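Home goods > Kitchen > Data cards

Print this page | E-mail this page

# Gitutlow Kitchen Objects

Data card, version 9. Last edited March 6, 2020.

## Contents

2,018 stills of everyday kitchen things and the fixtures near them: lids, plates, paper goods, racks, sinks, counters. The object list has 169 entries. Stickers and barcodes were left on.

## Rooms

Halonen: white counters, sink, dishwasher.
Tiseck: pantry shelves only. Shot in December.

## Samples

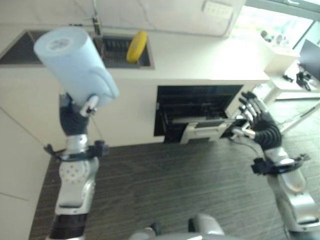
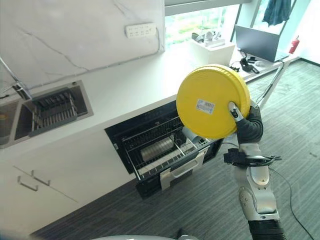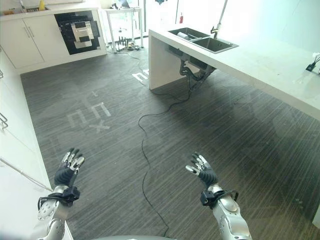 Samples, Halonen kitchen. First: blue paper towel roll, dishwasher open. Second: yellow plastic lid. Third: island and carpet.

## Labels

One row per object per still. Columns are `name`, `color`, `material`, `where`. Use `lid` for any loose lid, even if its container is in the set. `paper_towel` covers full and part rolls. A rack in a sink is `dish_rack`; a rack in a dishwasher is `dw_rack`.

## Known problems

- 400 rows have no `material`.
- Sinks in early rows are tagged `basin`. Treat as `sink`.
- Carpet lettering is not transcribed.

Contact: Lultov data desk | © 2020 Lultov | Back to top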